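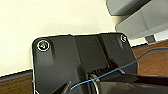 Informe final del proyecto: el desperdicio de comida en una residencia de estudiantes

Asignatura: Métodos de investigación social
Entregado: 2020-12-04

1. Introducción

Este informe presenta los resultados de un estudio pequeño sobre la comida que se tira en la residencia Derneck, donde vive una parte de los alumnos de nuestro curso. Elegimos el tema en marzo, cuando la asociación Govavau dio una charla sobre el compostaje y nos pareció que faltaban datos del propio edificio. No queríamos juzgar a las personas, sino entender en qué momento la comida deja de ser comida y pasa a ser basura.

2. Método

Preparamos un cuestionario con 10 preguntas y lo contestaron 60 residentes. Además, 25 de ellos aceptaron llevar un diario de lo que compraban, cocinaban y tiraban. El diario se rellenaba por la noche, en una hoja de papel. Para el análisis seguimos las categorías del manual de Nechyporuk, que separa las sobras del plato, los productos caducados y los restos inevitables, como las cáscaras.

Tuvimos una dificultad con las cantidades. Muchos escribían «un poco de arroz» o «medio yogur», y fue necesario acordar una tabla de equivalencias. La tabla es aproximada y esto limita la precisión de los resultados.

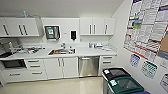
También quitamos del análisis los diarios de dos personas que estuvieron fuera casi todo el período, porque sus hojas estaban prácticamente en blanco.

3. Resultados

El pan y las verduras de hoja son los productos que más se tiran. La causa más repetida es el tamaño del envase: quien vive solo compra una lechuga entera y come la mitad. La segunda causa es el olvido – sobre todo de los recipientes que quedan detrás de otros en la nevera compartida.

Los residentes que cocinan en grupo tiran menos sobras del plato, pero más comida cocinada de la que nadie se siente responsable. Este resultado no lo esperábamos y merece un estudio propio.

4. Discusión

Propusimos a la residencia un estante común para dejar alimentos todavía buenos, con etiqueta y fecha. La tienda Fisus vende verdura por piezas, y recomendarla a los nuevos residentes podría ayudar también. 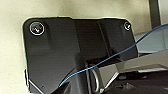 Ebise Assefa comentó, al leer el borrador, que un estante común solo funciona si alguien lo revisa cada semana, y que sin turnos escritos los alimentos caducarían allí igual que en la nevera. Aceptamos la observación y añadimos a la propuesta una hoja de turnos por planta.

Queda pendiente repetir el diario en época de exámenes, cuando los horarios de comida cambian mucho.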